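How to Budget for a Small Outdoor Robot Before You Ask for Quotes
Vasco Serrano
Updated 2026-09-11

Most first budgets for a ground robot cover the robot and little else. The price on the quote is the easy part. What follows is the order I use when a small site wants one machine for carrying parts or checking a perimeter.

1. Write down the route

Pick one route and one job. Walk it and note the length, the surface, the slopes and every place where the robot would have to share space with cars or people. At the Henriques works the first route was 90 meters, one way.

2. Look at it from robot height

A site plan is drawn from overhead, and the machine you buy will work from close to the ground. Go along the route low down at least once before you set a sensor budget.
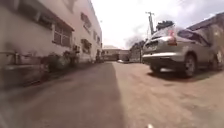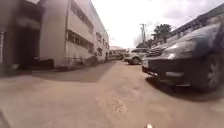
Sensors are where quotes differ most. A base package usually covers the front, and side or rear coverage is listed as an option. If your route runs past parked vehicles, as this lane does, price the side coverage from the start. The dark grey sedan in the second picture is close enough to hide a good part of what is next to it. Hard shadow matters too: with the building's shade over one side of the lane and bright ground on the other, ask each supplier to show their cameras working across a line like that.

3. Get the same quote from everyone

Send every supplier the same sheet. Ask for separate lines for:

Base machine
Sensors, listed one by one
Charger and spare battery
Delivery and setup
Training
Software fees, per year
Spare wheels or feet, and covers

When we did this in June, Mavden and Arkdale came back with base prices that were close together. The gap was in the yearly software fee. Batis left the fee off the first quote, and we had to ask for it.

4. Add the site costs

These never appear on a supplier's quote. Ours were 1930 for an outdoor power point and a small shelter, 615 for ground repairs and paint, and 49 a month for a data plan. Yours will be different – get local prices before you fill in the line.

5. Set aside staff time

Someone has to charge it, clean it and go get it when it stops. Put those hours in the budget at their normal rate. I allow more in the first two months and cut it back afterward.

6. Ask for a trial on your own ground

A paid trial is worth the money if the fee comes off the purchase price. Run it at different times of day, with the usual cars in place, and get the terms in writing before the machine is shipped.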